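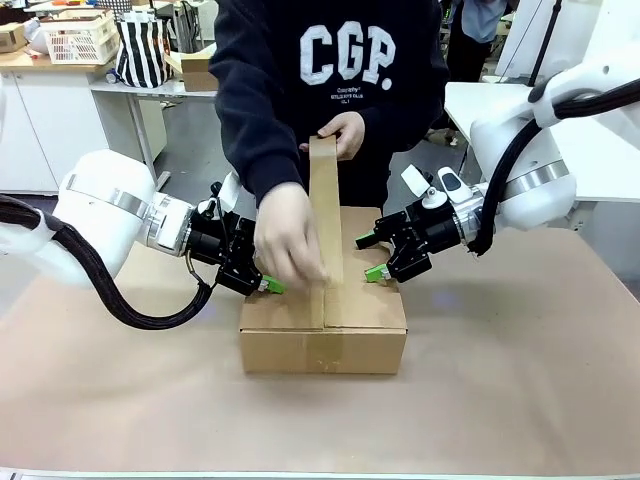 상자 윗면에 테이프를 붙이는 작업. 양쪽에 흰색 로봇 팔 두 대.

홈 | 게시판 | 장비·설비 | 포장·물류 | 글쓰기 | 로그인

상자 포장용 양팔 로봇, 예산을 어떻게 세워야 합니까?

글쓴이: 느린포장
2023-02-06

안녕하세요. 저는 한국어가 모국어가 아니라서 문장이 조금 어색할 수 있습니다. 미리 양해를 부탁드립니다.

저희는 작은 온라인 판매 회사이고, 창고 이름은 Candedach입니다. 하루에 나가는 상자는 평소에 700개이고, 11월에는 하루 2000개까지 올라갑니다. 상자를 접고, 물건을 넣고, 뚜껑을 닫고, 테이프를 붙이는 일을 지금은 모두 사람이 합니다. 그중에서 테이프 작업이 제일 힘들다고 직원들이 말합니다. 손목이 아프고, 테이프가 비뚤어지면 떼어 내고 다시 해야 합니다.

그래서 사장님이 로봇 팔 두 대를 작업대 양쪽에 놓는 방법을 알아보라고 하셨습니다. 제가 생각하는 모양은 위의 사진과 비슷합니다. 팔은 왼쪽과 오른쪽에서 상자 쪽으로 들어오고, 사람은 가운데에서 테이프를 잡고 윗면의 이음선을 따라 붙입니다. 처음부터 완전 자동을 원하는 것은 아닙니다. 팔이 상자를 잡아 주기만 해도 사람의 한 손이 자유로워지지 않을까 생각했습니다.

제가 궁금한 점은 다음과 같습니다.

먼저, 견적을 받을 때 팔 값 말고 무엇을 꼭 넣어야 합니까? Greltilbridge라는 업체에 문의했는데, 받은 견적서에는 팔 두 대와 제어기만 적혀 있었습니다. 그리퍼, 작업대, 설치비는 "별도 협의"라고 되어 있어서 전체 금액을 알 수가 없습니다.

그리고 손가락 끝에 붙이는 패드는 소모품으로 계산해야 합니까, 아니면 장비 값에 들어갑니까? 종이 상자는 표면이 거칠어서 빨리 닳을 것 같습니다.

마지막으로, 상자 크기가 5가지인데 이 정도면 로봇보다 일반 테이핑 기계가 더 맞습니까? 저는 기계에 대해서 잘 모르기 때문에 쉬운 말로 설명해 주시면 감사하겠습니다.

하늘색공구함

저도 비슷한 고민을 했던 사람입니다. 저는 식품 회사의 설비 구매를 맡고 있습니다. 저도 외국에서 와서 글이 조금 딱딱할지도 모릅니다.

질문을 읽고 제일 먼저 생각한 것은 수량입니다. 하루 700개이고 크기가 5가지라면, 테이프만 붙이는 일은 반자동 테이핑기가 훨씬 쌉니다. 상자를 밀어 넣으면 위와 아래에 한 번에 붙여 줍니다. 크기가 바뀔 때 폭과 높이를 손으로 맞추어야 하는 모델이 많지만, 같은 크기를 모아서 작업하면 크게 불편하지 않습니다. 그러니 로봇 팔의 견적을 더 받기 전에 반자동 기계의 견적을 하나 받아서 옆에 놓고 비교해 보십시오.

로봇 팔이 의미가 있는 경우는 테이프 말고 다른 일도 시키고 싶을 때입니다. 예를 들면 물건을 상자에 넣는 일, 뚜껑을 접는 일입니다. 그런데 이런 일은 프로그램 비용이 많이 들어갑니다. 저희 회사는 팔 값만 보고 예산을 올렸다가 중간에 추가 예산을 두 번 신청했습니다. 아주 창피했습니다.

견적서에는 아래 항목이 각각 한 줄씩 있어야 합니다.

팔과 제어기
그리퍼와 손가락 패드(예비품 포함)
팔을 고정하는 받침대, 작업대
케이블과 케이블 정리 부품
안전 장치와 위험성 평가
설치, 시운전, 직원 교육
1년 차 이후의 유지보수

"별도 협의"라는 말이 있으면 꼭 숫자로 바꾸어 달라고 하십시오. 숫자를 안 주는 업체라면 저는 계약하지 않습니다. 예비비는 전체의 20퍼센트를 잡았고, 저희 경우에는 그것을 거의 다 썼습니다.

패드는 소모품으로 계산하십시오. 얼마나 자주 바꾸는지는 상자의 재질과 잡는 힘에 따라 다르니까, 업체에 귀사의 상자를 보내고 시험을 부탁하는 것이 제일 정확합니다. 크기 5가지를 전부 보내셔야 합니다. 저희는 작은 것만 보냈다가 큰 상자의 뚜껑이 눌려서 들어가는 문제를 나중에 알았습니다.

halonen_user

Halonen 쓰세요. 저희는 잘 쓰고 있습니다. 가격은 전화로 물어보시면 됩니다.

밤근무자

위의 분이 비용을 잘 써 주셔서 저는 안전과 자리 문제만 쓰겠습니다.

사진처럼 사람 손과 그리퍼가 같은 상자 위에서 가깝게 있는 방식은 계획할 때 특히 조심해야 합니다. 카탈로그에 "협동 로봇"이라고 쓰여 있어도 그것으로 끝나지 않습니다. 그리퍼의 모양, 잡는 힘, 움직이는 속도를 모두 합쳐서 위험성 평가를 해야 합니다. 손가락이 끼일 수 있는 곳이 어디인지 업체와 같이 확인하십시오. 속도를 낮추어야 한다는 결과가 나오면 한 시간에 처리하는 상자의 수도 줄어듭니다. 이 수가 줄어들면 사장님께 보고하는 투자 회수 기간도 다시 계산해야 합니다.

자리도 생각보다 많이 필요합니다. 팔이 움직이는 범위와 케이블이 지나가는 길, 사람이 뒤로 물러날 수 있는 공간을 바닥에 테이프로 표시해 보십시오. 저희 Virncombe 창고에서는 표시를 하고 나서 선반 하나를 옮겼습니다. 선반을 옮기는 비용은 적었지만 전기 콘센트를 새로 만드는 비용이 들었습니다.

또 한 가지, 11월의 2000개를 기준으로 장비를 사지 마십시오. 나머지 달에는 장비가 놀게 됩니다. 평소 수량에 맞추어 사고, 바쁜 달에는 사람을 더 쓰거나 기계를 빌리는 쪽으로 예산을 나누어 보십시오. 임대가 되는 업체라면 먼저 3개월 정도 빌려서 써 보는 것도 좋습니다. 임대료를 나중에 구매 가격에서 빼 주는지도 물어보십시오.

느린포장

답변 감사합니다. 말씀하신 항목으로 표를 만들어서 Greltilbridge에 다시 보냈습니다. 반자동 테이핑기 견적도 같이 받아 보겠습니다. 상자는 5가지 크기를 모두 보내기로 했습니다. 임대료에 대해서는 아직 답을 받지 못했습니다.

문의하기 | 이용약관 | 저작권은 각 글쓴이에게 있습니다 | 맨 위로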